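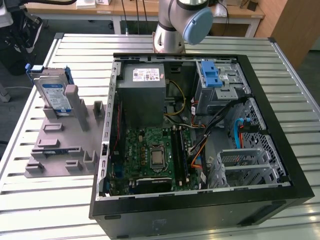 By Catriona MacKinnon

At the Kornness technical college, the students of the automation club have a problem with old computers. The college gave them 80 towers from its closed computer rooms, and they want a robot arm to do part of the work of taking them apart and putting drives back in.

The project is named Cadard. It started in January with 3 students and a budget of 800 dollars, most of it already spent on screws, plastic for the printer and one new power supply. The arm is on loan from the college.

A hard drive is easy for the arm, because it has a flat shape and stays where you put it. Cables are another story — they bend, they hide one behind the other, and no two cases have them in the same place.

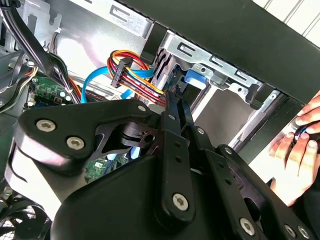
So the students still use their own hands for many steps, and write down each one in a notebook. The notebook has 129 entries now. Next they want to print a second plate for the drives, with wider posts, and try it before the Menzies student competition.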